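How to check if your old seeds are still good

Every spring I find seeds from earlier years in the drawer and I ask myself if I should throw them away. Please do not throw them before you make this small test. It costs almost nothing and you need only a paper towel, a plastic bag and a warm place in the house.

First, look at the date on the packet. Onion and parsnip get old very fast, and I buy them new each year. Tomato, cucumber and cabbage can wait for several years if they were kept dry. My tomatoes from Letine were long past their date and they still came up well.

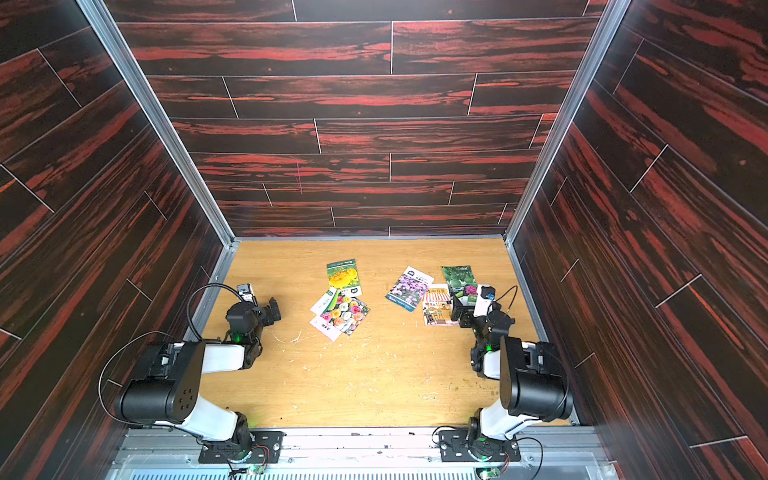
Take 20 seeds of one kind. With big seeds, like beans, ten is enough. Make the paper towel damp, but water should not drip from it when you squeeze. Put the seeds on one half with a little space between them, fold the other half over, and slide it into the bag. Write the name and the day on the bag – I forgot this once and had to guess between pepper and eggplant.

Keep the bag on top of the refrigerator and open it every 2 days, so the seeds get some air. If the towel feels dry, spray it a little. Cabbage shows roots in less than a week, peppers may need two weeks or longer.

Now count. If 16 or more have roots, sow as usual. If only half of them woke up, sow double. With fewer than five I would buy a fresh packet.

The seeds with roots can go into soil right away, but hold them gently – the root breaks easily.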